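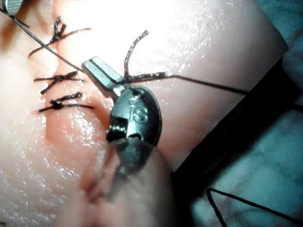 Trostora Rural Nursing Program
Progress report to the Ferraro Fund, second period
Prepared by Rūta Adomaitis, program coordinator

Dear Mr. Mancuso,

With this report I inform you about the work done since February and how the grant was used. The annexes with receipts were sent separately by Rosario Longo.

1. Training of nurses

In this period 13 nurses finished the basic wound care course. We had planned for more, but two clinics in the north could not release their staff during the flu weeks, and we agreed with them to take their people in the next group. The course now has five days in place of four. The added day is for record keeping, which was the weakest point in the first period. Tsion Tefera has rewritten the handbook in simpler language, and the nurses asked to keep their copies.

2. Home visits

The teams made 3919 home visits. Most of them were for dressing changes and for blood pressure control in older patients. The road to Millell was closed for a long time after the rain, so visits there are fewer than in the first period. The nurse from Millell stayed in contact with the families by telephone, and we have not included these calls in the number of visits.

3. Materials and transport

We bought dressings, gloves and practice materials from Starkeck. The delivery arrived late and one part of it was wrong, but the supplier exchanged it without cost. Fuel was more expensive than we calculated. We covered the difference of around 400 euros from the line for printing, as you allowed by telephone to Rosario.

4. Difficulties

The second car is still in repair. On Tuesday the workshop told us that the part has been ordered, but they did not give a date. Until then, two teams share one car, and the afternoon visits often finish late.

5. Next period

We will start the next group with the two northern clinics and hold a short refresher for the nurses of the first group. Evaristo Mancuso has offered a room in the old school for both. We would also like to ask you if the unused part of the printing line can be moved to fuel. Please let us know your decision before we sign the new fuel contract.

With kind regards,
Rūta Adomaitis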